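Clurham Shape Boards and Slotted Tray
Set-Up and Use Guide
Section 4: Laying Out the Table

Guide revision: 2019-08-17

This section covers placing the boards, mats and blocks for a first activity. It applies to the green board (part 188) and the green slotted tray (part 1533). If your set has the older Brakley tray with a fixed lid, go to Section 7.

4.1 Before you start

Unpack the carton onto the floor or a side table. Leave the work table clear until step 1 of 4.2.

The table should be at least 900 mm wide. A smooth, light-colored top works best because the color of the table shows through the holes in the board. On a patterned top, younger users may have trouble seeing where the holes begin.

Wipe the table with a damp cloth and dry it. Grit under the board will scratch both surfaces.

CAUTION: Small parts. Keep the blocks away from children under three years of age. Put any block that has a crack or a chipped corner out of use.

4.2 Placing the board

1. Lay the green board flat on the table with the solid band along the edge nearest the user. Do not put anything under it.

2. Press down on each corner in turn. If a corner lifts, turn the board over and try again. A board that has been stored on its edge may need a night under a few heavy books.

3. Put the orange-red mat next to the board. It can touch the far edge of the table, but it should not cover any of the holes.

4. Pick one red block and set the rest aside. Beginners do better with a single block out.

5. Hold the block over the board by its sides, so that the user can see the bottom face. Move it to a hole and lower it without pushing. 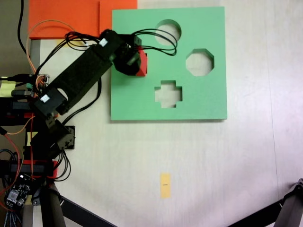 Figure 4-1. Green board with circle, octagon and cross openings; red block held over the board.

Note: The circle and the octagon are often mixed up. If this happens more than a few times, cover the octagon with a piece of card and bring it back later in the session.

Note: Blocks should drop through under their own weight. If one sticks, check the rim of the hole for dried glue or crumbs. Do not sand the hole. Sanding makes it too loose and the board can't be returned.

4.3 Changing to the slotted tray

The slotted tray is used once the flat board has become easy. It stands on small feet, so it sits higher than the board and can slide if the table is bumped.

1. Remove the flat board and the mat. Store them flat.

2. Check that all the feet on the tray are in place. Replacement feet are sold in bags under part number 500.

3. Set the tray down with the number facing the user. The number is on the front face and tells you which way around the tray goes.

4. Push lightly on one end. If the tray moves too easily, wipe the feet and the table again.

5. Stand a red rectangular block upright on the table, to the left of the tray. Leave a hand's width between them. Left-handed users may prefer it on the other side.

6. Let the user look at the oval recesses before touching the block. The first task is to find out by trying whether the block belongs in the tray at all.

CAUTION: Do not lean on the tray or stack other boards on top of it. The feet can snap off.
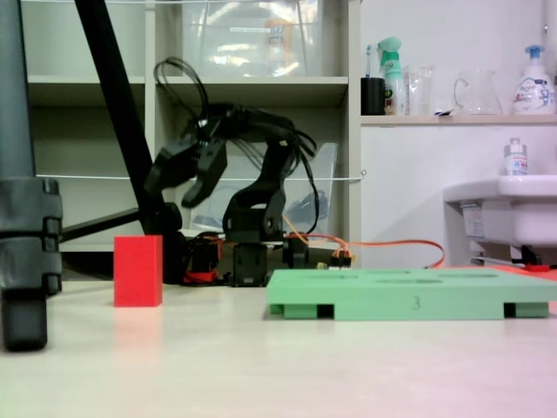 Lill: We found step 6 too hard as a first task with our younger group. I'd let them move the block back and forth on the bare table for a while and bring the tray in afterward. Also, the feet do mark a soft tabletop, so please mention a thin cloth.

Reply from Clurham: A thin cloth is fine under the tray as long as it is pulled tight. Do not use one under the flat board, where it will bunch up in the holes.

4.4 Putting away

1. Collect the blocks first and check them against the list inside the carton lid.

2. Wipe the board and tray with a dry cloth. Use mild soap for sticky marks. Do not soak the mat.

3. Place the tray in the carton with its feet up, then the board, then the mat.

4. Put the blocks in the Kustov bag and lay it on top.

Store the carton indoors, away from heaters. For missing parts, see Section 9.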